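The Vullach Invitational

The judge from Mandard had a cold, and everyone agreed afterward that this was where the trouble started.

Gymnastics judges aren't supposed to sneeze during a floor routine. There may not be a rule about it, but there's a feeling. She sneezed in the middle of my second tumbling pass, a big wet honk that carried to the top of the bleachers, and when she looked up again I was standing in the corner with my arms in the air, wearing the face of a person who has just landed something. I had landed something. It was a front tuck. The sheet said it would be a front layout with a full twist, and I had every intention of doing one until I left the ground and discovered I'd rather not.

She gave me credit for the full twist.

I was thirty-one that winter, the oldest woman in the Vullach adult league, and I had never finished higher than eleventh. The league runs from January until people's knees give out. We compete in whatever gym will have us, in leotards bought when we were more hopeful, for ribbons my niece describes as "kind of shiny." There were 13 of us entered on floor. After the first rotation I was in second place, and I went and sat behind the chalk bucket to think about what kind of person I was.

My coach had no such trouble. "Take it," she said.

"I didn't do it."

"You did something. She scored something. That's the sport."

My coach once competed at Gyamfi, back when Gyamfi was the meet to go to, and she lost a beam medal there because a judge counted a wobble that was really a mosquito. She has been waiting for the universe to pay her back ever since and she wasn't going to be picky about whose account the money landed in. 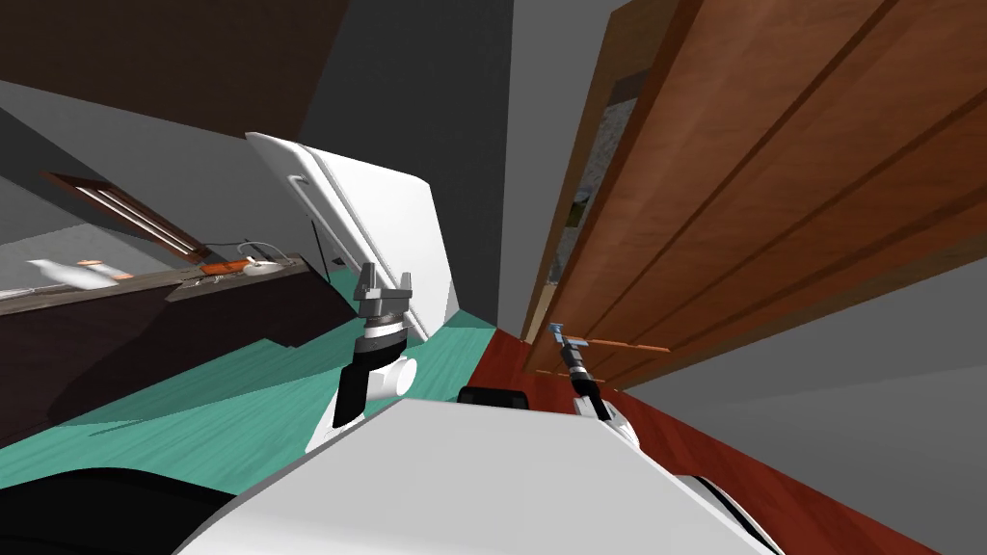
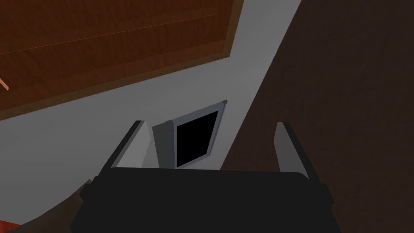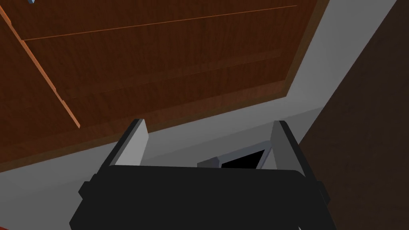
The woman in first place came from Anesine. She was a dentist, she was forty, and she was very good, which I found hard to forgive. She had real height on her saltos and a dance section that didn't look like someone hunting for her car keys. In the locker room she had lent me hair spray. I mention it because I thought about that hair spray a lot over the next half hour.

The format at Vullach is two routines, with the scores added together. This was meant to reward consistency. Mostly it rewards whoever brought the better sandwich, as the break between rotations can last up to 94 minutes if the boys' trampoline class won't give up the mats. I ate half a bagel. I walked over to the judges' table. I walked back. I did this enough times that the judge from Mandard asked me if I was looking for the restroom.

"It was a tuck," I said.

"What was?"

"My second pass. I wrote down a full twist, but it was a tuck. You were sneezing."

She looked at me over a wad of tissues with enormous dislike. I had imagined this moment a little differently. I had thought there might be a handshake, or at least a softening around the eyes. She pulled out my sheet, crossed off a number, wrote a smaller one beside it, and then, having found her place again, took off another tenth for my feet.

"Those I saw," she said.

That put me in ninth.

My coach didn't speak to me through the whole second warm-up, except to say that she wasn't speaking to me. Then my music came on, the same tango as always, with the skip in it from when the file got copied wrong, and I walked out to the corner and saluted.

I'd love to report that I did the full twist. I did most of it. I came around late, landed facing the vending machine, and took 4 steps in its direction before I got hold of myself. The judge watched the whole thing with dry, clear, terrible eyes. The cold medicine had kicked in.

I finished eleventh. The dentist won and cried a little, and she was gracious about it, and she told me in the parking lot that my tango was fun. I asked if she was taking new patients. My coach was already in the car with the engine running and the radio up, and when I got in she handed me the other half of my bagel.

"A mosquito," she said, and pulled out onto the road.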